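Product news: the Gamage hand-held gripper pair, now open for trial loan 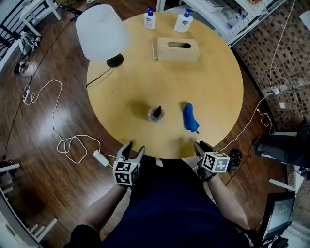
Do you need a robot to start using the Gamage pair?

You can begin with only the two grippers, the recording software and a computer. The robot arm comes later, when you have enough recordings to train with, and many of our customers order it in a different budget year.

The Gamage pair is now in our catalogue, and from February we also offer it as a trial loan. The idea is simple. A person holds one gripper in each hand and does an ordinary task at an ordinary table: folding a cloth, moving a tissue box, putting a bottle of soap back in its place. Each gripper carries a white cube with black square markers, and the software uses these markers to follow where the hand goes and how it turns. When the markers stay in view, the tracking is good. When the wrist turns too far, it becomes less good, and the software marks this part of the recording in yellow so that you can decide if you want to keep it.

We tested the pair for one season in our own office in Stirkmont before we agreed to sell it. In this time we made 1,689 recordings, and we deleted 83 of them. Most of the deleted ones were from the first week, when we still held the grippers too low and one cube was hiding the other. After some practice this happened rarely. Small soft objects are a pleasure to work with. Heavy bottles are more difficult, and we advise holding them near the middle and not by the pump.

Some points we would like to improve. The cables are a little short for a large room, and you will want a power strip close to the table. The manual from Plisness is correct but it is written for engineers, so we have made our own guide of 2 pages, which we put in the box. The grip on the left side was too hard for one colleague with small hands, and a softer cover can now be ordered separately.

What is in the trial box: both grippers with their marker cubes, the power adapters, the short guide and a licence for the software Jondamine for the time of the loan. Your recordings remain yours and stay on your own computer. If you buy the pair after the trial, the fee for the loan is taken off the price. The order number is 805, please write it in the subject of your message, it helps us to answer faster.

Schools and small workshops can ask for a longer loan. We have a limited number of boxes and we send them in the order in which the requests arrive. Please tell us also which operating system you use, as the version for older computers must be prepared by hand and this takes us a few extra days.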